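CHAPTER 4
Paying for the Arm: Budgets, Quotes and the Things Left Out of Them

What this chapter covers
Reading a quote line by line
Why the price of the arm is the smallest worry
How to write a test the seller did not choose
When to walk away

Most books on automation put the money chapter last. By then the reader has seen a dozen machines, likes two or three of them, and is looking for a reason to say yes. We put it fourth, before the chapters on grippers and software, so that you meet those subjects with a price tag already in your hand.

Start with a plain case. Saraç is a mail-order firm that packs small household goods: vitamins, soaps, lotions, the sort of thing that arrives at a packing table in no order at all. Its operations manager, Birsen Yalçınkaya, was asked to find out what it would cost to have a robot arm do part of the bagging. She asked two sellers, Tritov and Brudley, for a quote. Both answers came as a single page. Both had one large number at the bottom and very little above it.

Her first note back to her own management is worth copying: "I can tell you what they want us to pay. I can't tell you what we would be buying."

4.1 The task is the thing you are buying

An arm that can lift a bottle is easy to find. A job is harder. Before you read any quote, write down the job in words that a new employee could follow. Which items? Where do they come from? How do they lie? Where do they end up? Who clears up when one falls over?

Saraç's first draft said "pick bottles and place in bag." Benedek Virág, the shift lead, crossed it out. He wanted to know who opens the bag. A thin plastic bag has no fixed shape. It folds, slumps and sticks to itself, and a person deals with all that without a thought. If the machine can't, then you are still paying a person to stand beside it, and the saving in the sales brochure belongs to some other company.

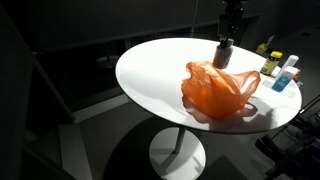
Figure 4.1 A gripper closed on the neck and cap of a small bottle. The orange bag in front of it is part of the same job and needs its own line in the task description.

Look at what a sales page would do with Figure 4.1. It would talk about the bottle. The buyer ought to be asking about the bag, and then about the other containers near the rim of the table, which are of several shapes and would each need to be held. A quote that says "suitable for mixed items" has told you nothing until the items are named. Ask for a list. If the seller won't write one, write it yourself and ask for a signature under it.

4.2 What the quote leaves out

The Brudley quote had a line for the arm and a line for the gripper. The Tritov quote rolled the two together as a "cell." Neither had a line for any of the following, all of which Saraç would have had to pay for:

Setting up and moving in
Lighting over the work area
Spare fingers and other worn parts
Staff time for training
Software fees after the first year
Lost output while the line is being changed over

When Yalçınkaya asked, Brudley priced the software at $1020 a year and the spare parts at $800 a year. Training was a further $3000, paid once. None of these sums is shocking. The trouble is that they came out one at a time, each after a separate email, and only to a buyer who knew to ask.

Worked figures. Two items on that list come back every year: $1020 + $800 = $1820. Add the one-time training and the first year costs $4820 before the price of the arm, the set-up or an hour of staff time. The second year costs $1820, provided the fees don't rise. The quote did not promise that they wouldn't.

4.3 Items that don't stand up

Sellers like to show items standing upright with space on each side. Goods do not always oblige. A bottle on its side has to be reached from another angle, and a short, wide container gives the fingers a different shape to close on. Each of these may be well within the reach of a given machine. You can't know that from a demonstration in which neither occurred.

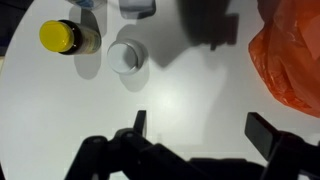

Figure 4.2 Table seen from the gripper. The yellow-capped bottle lies on its side; the container with the pale lid is seen from above.

Notice the large dark shadow across the table in Figure 4.2. The arm and gripper cast it themselves. If a system relies on cameras, ask how it was tested under the lights you have, with the machine's own shadow falling on the goods. Saraç put this to both sellers in writing. Tritov replied with a brochure. Brudley replied with a question about ceiling height, and we would count that as the better answer of the two, though still some way short of a good one.

4.4 A test you choose yourself

Müzeyyen Yurt, who keeps the accounts at Saraç, refused to release a deposit until there had been a trial on the firm's own goods. She set the rules on one sheet of paper, dated 14 January 2020. The trial would be 103 picks, drawn from real orders. Saraç staff would lay the items out. Any pick that needed a hand from a person would be counted as a failure, including the ones where the hand "only helped a little."

Tritov asked to supply the items. Yurt said no. Brudley accepted the sheet but asked that bags be left out, which at least told Saraç where the weak spot was, and at no charge.

You may feel such terms are harsh. Compare them with the way you would buy a used van. You would want to drive it, on a road you picked, with your own load in the back.

4.5 Doing nothing has a price too

A sceptical buyer can go wrong in the other direction. Packing by hand costs money every day, and those costs seldom get a page of their own. Put the present way of working in the same table as the quotes, with the same headings. If you leave a box blank for one, leave it blank for all, and then go and fill it in – guesses are allowed at this stage as long as they are marked as guesses.

Terms to know
Quote: a seller's written offer, including what it fails to mention.
Running cost: money paid again each year the machine is in use.
Acceptance test: a trial, with rules agreed in advance, that must be passed before final payment.

Before you read on
Find a quote for any piece of equipment your workplace has bought. Mark each line as one-time or yearly. Then ask the person who uses the equipment what has been paid for since, and write those sums in the margin. Keep the sheet, as you will need it for section 4.6, where we take the Tritov offer apart one line at a time.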